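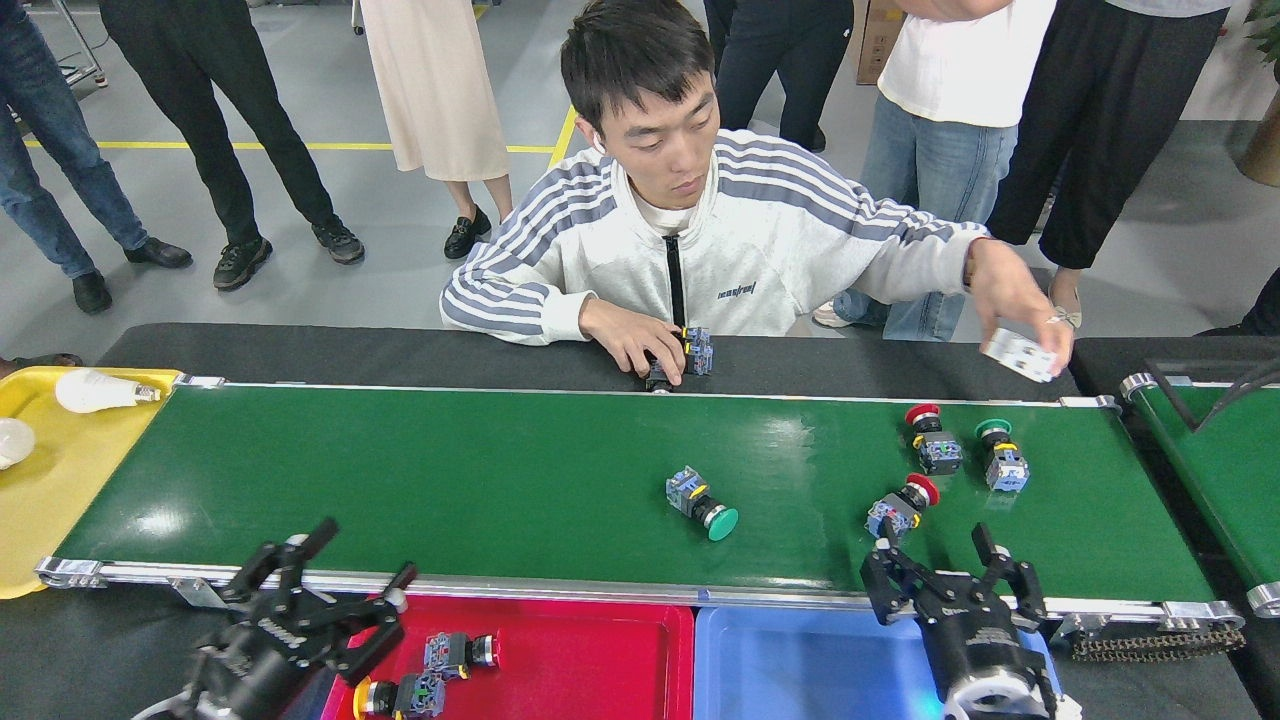

Anežka Rusnák told me my linocut had too much sky in it, and she told me before I'd even hung up my coat. I'd been carving that sky for 13 nights. Little curved strokes, all of them leaning east, because the wind in Stivside always does.

"It's a sky," I said. "They're big."

She went off to look at the teapots, and I stood there at the Starkgate print fair with ink under my nails, feeling about nine years old. Then I did something dumb — I took out my pocketknife and trimmed two inches off the top of the proof, right there on the table!

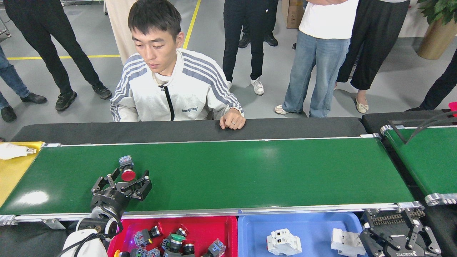

Somebody behind me asked if the cut one was for sale. I turned so fast I knocked over the price cards (I'd only written three, and one was spelled wrong).

"Forty-two dollars," I said, which was double what I'd planned.

He paid in fives and ones and wanted the trimmed strip too, so I rolled it up and stuck it in the tube with the rest. Anežka came back with a teapot under her arm and looked at the gap on my table.

"Where's the sky?" she said.

"Sold it," I said, and went to find us some coffee.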